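Courses > Packaging and Materials > Unit 4 > Handout: Corrugated Board

Unit 4. Corrugated board: how it is made, how it fails, and how to choose it

Read this before the lab session. The terms in the first two sections will be used without explanation from then on. Section numbers follow the slides, except that the slides on printing have been moved to Section 6.

4.1 What the material is

What most people call cardboard is properly called corrugated board. It is a sandwich. The two flat outer sheets are called liners, and the wavy sheet between them is called the medium. The waves are the flutes. One medium between two liners makes single-wall board. Two mediums and three liners make double-wall board. A medium glued to one liner only is single-face, which you will have met as the soft wrap around glassware and light bulbs.

The plain stiff card used for cereal boxes and shirt packaging has no flutes and is a different material. In this course we call it paperboard or folding carton. Please keep the two apart in your written work. Last year's reports mixed them up often enough that several conclusions could not be followed.

Liners come in two main sorts. Kraft liner is made mostly from new softwood fiber, which is long and gives strength in tearing and bursting. Test liner is made mostly from recycled fiber, which is shorter. Each trip through the pulping process shortens and stiffens the fiber a little more, so a mill running on recovered paper has to keep bringing in some newer fiber from somewhere. The medium is usually recycled too, though semi-chemical hardwood medium is used when stiffness matters.

4.2 How it is made

The machine is called a corrugator. Paper for the medium is softened with steam and pressed between two toothed rolls, which form the flutes. Starch glue is put on the flute tips, and the first liner is pressed on while everything is hot. The second liner goes on further down the line, where the web has to be held flat under lighter pressure so the flutes are not crushed. The board is then dried on heated plates, slit, scored and cut into sheets.

Three faults start here and show up later:

Warp. The two liners hold different amounts of moisture when they are joined. As they even out, one shrinks more than the other and the sheet curls. Warped sheets jam in the printer and make boxes that will not sit square.

Loose liner. Too little glue, or glue that did not gel. The liner can be peeled off by hand with no fiber tear. If you peel a good sample, the paper itself should rip before the glue line lets go.

Crushed flutes. The nip was set too tight, or the sheets were fed through too many rolls afterward. A crushed board may spring back and look normal, but it has lost thickness and will not carry its load. Measure it with a caliper before you trust it.

The converting plant then prints the sheets, cuts slots for the flaps and glues or staples the side joint. The finished box leaves the plant flat.

4.3 Flutes and direction

Flute sizes are named by letter. The letters follow the order in which the sizes came into use and tell you nothing about height. A is the tallest of the common ones, then C, then B, then E. C is the ordinary shipping box. B is lower and packs more flutes into the same length, so it resists crushing on the flat and takes print better. E is thin and is used for retail boxes and mailers.

Direction matters more than beginners expect. Flutes act like a row of small columns when the load runs along them, and they do very little when the load runs across. In a regular slotted box, the flutes run up and down in the side walls. Turn the box on its side to fit a shelf and most of its stacking strength is gone.

A torn edge is a good place to look at the structure, since you can often separate the layers there and see which way the flutes run. Any used box will do for this.
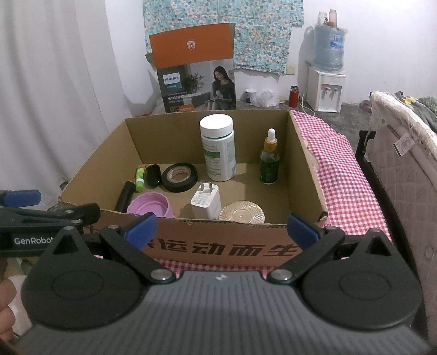

Figure 4.1. Open corrugated box in use, with a ragged front edge and printing on the outer face.

For the first lab exercise, each pair should collect used boxes from home or from a store. Look for a range of conditions. Boxes that have been opened many times are useful, as are boxes that have been stored in a basement or garage. Cut one sample from the middle of a wall and one from beside a crease, mark the flute direction on both in pencil, and note what you know about the box's history. If you know nothing, write that down.

4.4 Testing

Three tests are covered in this unit.

The edge crush test takes a small piece of board, stands it on edge with the flutes upright, and presses until it gives way. The result is a force per length of edge. It is the best single guide to how a box made from that board will stack.

The burst test clamps the board and pushes a rubber diaphragm through it. It tells you about the liners and about rough handling, and not much about stacking. Older specifications are written around it, and some buyers still ask for it.

The box compression test presses a whole, closed box between two plates. It takes in everything at once: the board, the creases, the slots, the joint and the closure. It is slow and uses up a box each time.

Samples must be conditioned before any of these. Paper takes up water from the air, and board tested straight from a damp corridor will read low. Ours go into the conditioning cabinet the evening before the session. Bok-nam Hong has the key and will not open it again once it has settled, so samples brought in late will be tested in the following session.

4.5 Worked case: the Romusley boxes

Romusley packed jarred goods in single-wall C flute boxes and stacked them on pallets. The boxes had a measured compression strength of 400 pounds when new. The lowest box on each pallet carried 228 pounds. On paper this looked comfortable, and the boxes still bulged and leaned within the month.

Diane Tremblay went through the warehouse records and found that humidity in the storage area had climbed in August and stayed high. She also found that the stacking pattern had been changed from columns to interlocked layers, like bricks. Both changes are common and both cost strength. A box is strongest at its four corners. In a column stack, corner sits on corner. In an interlocked stack, many of the corners press down on the middle of a wall below, where there is little to hold them up. The pallet is steadier against sliding, and the boxes are weaker.

Time under load is the third factor. Board creeps. A box that holds a given weight for a minute in the test machine may fail under much less when the weight stays on for weeks. Designers deal with this by dividing the tested strength by a safety factor.

Work through the following before class. Take the new strength as 400 pounds. Assume that damp air leaves the box with 65 percent of its strength, which gives 260 pounds. Compare that with the load of 228 pounds, and then say in a sentence or two what happens when creep and the stacking pattern are added. No exact figure is expected for those two. The firm went back to column stacking with a stretch wrap and kept the same board – the cheapest remedy on the list.

4.6 Printing and coatings

Most shipping boxes are printed by flexography, with raised flexible plates and water-based ink, directly on the finished board. The plates press on the flutes, so heavy solid areas can crush them slightly and also show faint stripes, called washboarding. Large lettering and simple line art hide this well. Fine detail does not. Where a better picture is wanted, the top liner is printed before it goes to the corrugator, or a printed sheet is glued on afterward.

Wax coatings were once standard for wet produce. They keep water out but the board cannot be pulped in the ordinary way. Newer water-based coatings can usually be pulped, with less protection in standing water. Vicente Carrasco will bring samples of both from Dernia to the lab. Do not put the waxed ones in the paper bin afterward.

4.7 Reuse and recovery

A box can be reused while its walls are flat, its creases hold and its joint is sound. For light storage on a shelf, a damaged top edge makes little difference. For shipping, any tear that runs into a corner rules the box out. Tape over a tear keeps dust out but puts back very little of the compression strength.

Recovered board is baled, pulped in water, screened and cleaned. Small amounts of tape and staples are removed in screening. Food grease is a worse problem, as it stays with the fiber and leaves weak spots in the new sheet.

Reading and preparation

Messina, chapter on fiberboard, all except the part on solid board.
Borkowska, lab notes 2, with the Santoro data table.
Bring a steel ruler, a pencil and your cut samples in a paper envelope. Plastic bags hold moisture in.

The written report on the Romusley case goes to Noemi Messina by 4 p.m. on the day of the lab. Zbigniew Borkowska will hand back the Unit 3 reports at the same session.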